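**Todor Georgiou** · 2022-11-28

1/ So, Koffer ist offen, Schuhe sind aus, ich sitze auf der Bettkante und habe noch null Lust auf Auspacken. Also gibt's einen Thread über Hotelzimmer. Wer Städtetipps will, muss morgen wiederkommen (oder übermorgen, mal sehen).

2/ Bin für Atanasov unterwegs, zwei Termine, dazwischen viel Warten. Gebucht hat das Büro, 145 Euro die Nacht ohne Frühstück. Ich hatte mit Innenhof und Blick auf die Lüftung gerechnet, so wie in Gumberg im April. Und dann krieg ich ein Zimmer weit oben mit riesiger Scheibe zur Stadt!

3/ Zimmernummer 3156, das muss man sich nach einem langen Tag erst mal merken. Ich stand vorhin mit der Karte vor 3165 und hab mich gewundert, warum das Lämpchen rot bleibt. Sorry an die Leute da drin.

4/ Mein Ritual in jedem Hotel: erst Vorhänge ganz auf, dann Bad angucken, dann alle Lichtschalter durchprobieren. Es gibt IMMER einen, der scheinbar gar nichts macht. Hier ist es der neben der Badtür. Falls er im Nachbarzimmer was macht: auch sorry.

5/ Mit der Deckenlampe an hat man abends eigentlich zwei Zimmer. Eins zum Schlafen und eins, das draußen über den Hochhäusern hängt, mit Bett und allem. Ich find das großartig, ich könnte da ewig hingucken.
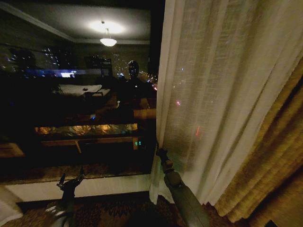

*Bett mit Stadtblick, einmal gespiegelt. Rechts unten die Straßenlaternen.*

6/ Besonders mag ich den goldenen Streifen unter dem Bett im Spiegelbild, der glitzert so zerknittert. Und rechts am Schreibtisch die zwei grünen Pünktchen, die sehen aus, als würden sie zur Stadt gehören.

7/ Apropos grüne Pünktchen: Wie schlaft ihr in Zimmern, in denen irgendwas leuchtet? Ich hab früher Socken über alles gehängt, inzwischen reise ich mit einem Röllchen schwarzem Klebeband. Meine Frau hält das für übertrieben, aber sie schläft auch bei voller Festbeleuchtung.

8/ Schreibtisch ist übrigens okay! Aus Holz, Steckdosen oben statt unten hinterm Bett, wo man auf den Knien rumkriechen muss. Laptop passt hin, die Toltum-Mappe auch, und der Kodex-Ordner kommt mir heute nicht mehr aus der Tasche. Der hat 191 Seiten und läuft nicht weg.

9/ Minuspunkte, damit es fair bleibt: drei Bügel im Schrank, davon einer ohne Haken (?!), und ein Kissenberg, bei dem ich jedes Mal überlege, wohin damit. Auf den Boden? In den Schrank? Ich hab sie jetzt auf den Sessel gestapelt, da sitzt also heute keiner mehr.

10/ Beim Punkt Heizung bin ich noch unentschlossen. Das Display sagt 21 Grad, meine Füße sagen was anderes. Ich geb dem Ding noch eine halbe Stunde und zieh dann den dicken Pulli an.

11/ Zum Fenster noch: Wer nur die Stadt sehen will, Licht aus und ganz nah ran, Hände links und rechts ans Gesicht wie als Kind am Aquarium. Gibt allerdings Nasenabdrücke.

12/ So, jetzt wird ausgepackt. Hemd für morgen muss dringend auf einen der zwei brauchbaren Bügel. Schickt mir gern eure Hotelfenster, je weiter oben, desto besser. Gute Nacht!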